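Stray Light and Reading Comfort in Shared Study Rooms
Student Project Report, Desanholm College
Prepared by Sixten Sundqvist, March 2020
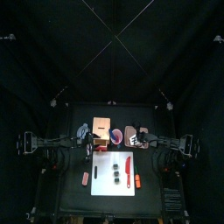 1. Background

The Desanholm library building contains three study rooms that share a glazed wall with the main corridor. Students have reported glare on desks and screens in these rooms for several years, particularly in the late afternoon. The project examined whether changes to wall color and desk finish would reduce these complaints without new light fixtures.

2. Method

Students using the rooms were asked to fill out a short card on leaving. The card asked where they had sat, what they had been reading, and whether they had moved seats on account of the light. A total of 1,579 cards were collected. Cards with no seat marked were set aside and are not included in the findings.

In the second stage, some 50 students read two printed passages, one at a desk with a glossy white top and one at a desk covered in matte dark paper. The order was switched for half of the group. The passages were taken from the Bajpai reader used in first-year courses.

3. Findings

Complaints were concentrated at the desks nearest the corridor. Students reading on laptops moved seats more often than those reading from paper. In the second stage, most readers preferred the matte surface, although several found it too dark for handwriting in pencil. No clear difference in reading speed was found between the two desks.

Wall color could be tested in the Clindari Room only, which had been repainted gray during the winter break. The earlier cards from that room were too few to support a comparison.

4. Limitations

Weather was not recorded during the first two weeks of collection. The card did not ask about eyeglasses, and a number of students wrote in the margin that this should have been included.

5. Recommendations

It is recommended that the desks along the corridor wall be fitted with matte tops in a medium shade, and that the blinds in the Paltulach Room be repaired before the April examination period. A revised card, including the question on eyeglasses, is attached as Appendix B.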